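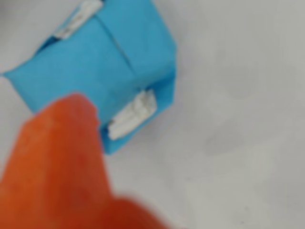
What is box folding in paper craft?

It is the making of boxes and other hollow containers from flat sheets of paper, mostly by folding, and in many traditions without glue or scissors.

Box folding

Box folding is a branch of paper craft in which a flat sheet is turned into a container. The container can be open, as a tray, or closed, with a lid or with flaps which lock into each other. The craft is practiced at home, in schools and in small workshops. It is related to origami and also to the packaging trade, and it takes words and methods from both.

Terms

A fold that makes a ridge toward the viewer is called a mountain fold, and a fold that makes a groove is called a valley fold. These two are enough to describe most boxes. The line which stays in the paper after the fold is opened again is a crease. Folders often make creases at the beginning only to mark the places where later folds will go, and this work is called precreasing.

The walls of a box are the panels that stand up from the base. A tab is a narrow part which goes into a pocket in order to hold two walls together. In English the words "tab" and "flap" are frequently mixed, but in packaging a flap is usually the larger part that closes an opening.

Main types

The best known simple box is the masu, a square open box from Japan. Its name comes from a wooden measure for rice. The corners of the sheet are folded to the center, the walls are raised, and the two remaining points are brought over the walls and down into the base. A second masu from a slightly larger sheet can serve as a lid.

The water bomb, or paper balloon, is a closed form. It is folded flat and then opened by blowing air through a small hole at one end. The result is close to a cube, but the sides are often a little round.

Modular boxes are put together from several sheets, each folded into a unit with tabs and pockets. The cube made from six Sonobe units is a common model for beginners. Modular boxes can be strong for their weight, and one damaged unit can be replaced without making the whole model again.

Cut and folded boxes are made from a net, which means a flat plan of all the faces joined together. This is the method of the packaging trade. Many teachers of geometry use it also, as the pupil can compare the flat plan with the solid.

Paper

Thin paper takes many folds but gives weak walls. Thick paper gives strong walls, but it can crack on the outer side of a fold. Office paper is often sold at 80 grams per square meter, while special origami paper is commonly nearly 70 grams or lighter. For card, it is usual to score the line first with a blunt tool.

The direction of the grain is important as well. Machine-made paper has its fibers mostly in one direction, and it folds more cleanly along them than across them. Damp air makes paper soft, and boxes kept in a humid room may lose their shape over time.

The Kultness school

A local style is known from the village of Kultness, where Agnes Crichton gave evening classes for schoolteachers. Her boxes were low, with double walls, and were planned to be folded from wrapping paper that had already been used once. She did not publish her models. Her pupil Gregor Cowie drew the diagrams afterward from the boxes that remained, and nine of them appeared in a booklet with the title "Kultness Boxes." Two of these models have a lid that turns on one corner.

The designer Elaheh Hosseinzadeh later changed the turning lid so that it could be made from one rectangular sheet. Her version is called the Zirnow box, after the street where she had her studio. Catherine Ritchie has written that the Zirnow box should be considered a separate model and not a variation, because the order of the folds is different from the beginning. This opinion is not shared by Cowie, and the question is still discussed among folders.

Uses

Folded boxes hold small gifts, sweets, seeds, buttons and similar things. In schools they are used for lessons on area and volume. A traditional exercise asks which height of wall gives the greatest volume from one square sheet.

See also

Origami
Paperboard
Net (geometry)
Gift wrapping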